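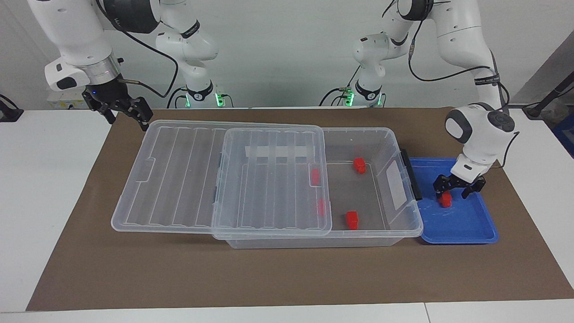

Skarphéðinn Briem

Training > Set pieces > Throw-ins

How to coach a long throw-in

Reading time: 3 minutes

A long throw is worth having in any side, and most teams have at least one player who could learn it. You need a ball, a touchline and 19 or 20 minutes at the end of a session.

1. Check the grip. Hands go behind and to the sides of the ball, thumbs nearly touching. Players who hold it too far forward lose distance and often put spin on it.

2. Start from a standing throw. Feet shoulder width apart, back slightly arched, ball taken fully behind the head. Both feet must stay on the ground, on or behind the line. Do ten of these before anyone takes a run-up.

3. Add a short run. 3 strides is plenty to begin with. The last one should be the longest, and the back foot drags along the turf as the ball is released. Watch that foot – lifting it is the most common foul throw at our level.

4. Work on the release. Let go just in front of the forehead for a flat, hard throw. Earlier than that and it goes up and hangs, which suits the goalkeeper.

5. Give it a target. Stand your tallest player at the near post for the flick-on and send two runners in behind. Leave one on the edge of the box for the clearance.

Keep the numbers down. At Prurlow we stop at 70 throws a week per player, warm-up included, and fewer in November when the ball is heavy. Sore shoulders mean a rest.

Related
Defending the near post
Short corners for small squads
Warm-ups on a frozen pitch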